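Started the move to Zescombe in March and only now have the books out of boxes. There were 352 of them once I'd culled, down from a number I never wrote down, and I've ended up shelving by colour of spine for the novels and by subject for everything else. Ursina Tanner thinks this is mad. She may be right, but I can find things.

The cull took most of a month. My rule was that if I hadn't opened it in four years it went in the donation pile, with an exemption for anything with handwriting in it. Two boxes went to the op shop on the corner, who were pleased with the cookbooks and less pleased with the tax law.

Jonas Prantl took the old atlases. I kept the one with Surdu circled in biro - I don't know who circled it or why, and it was like that when I got it.

Shelving is plain pine, oiled, no stain. I wanted to paint it grey but the organising had already eaten the weekend, so it can stay as it is until winter. The bottom shelf sits a bit low for the taller art books and they're lying flat for now.

Next job is the records, which are still in the hallway in milk crates.

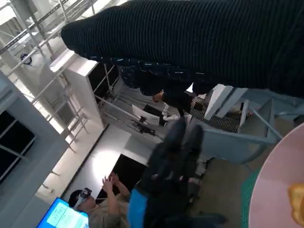 White sneakers at the foot of the metal stairs.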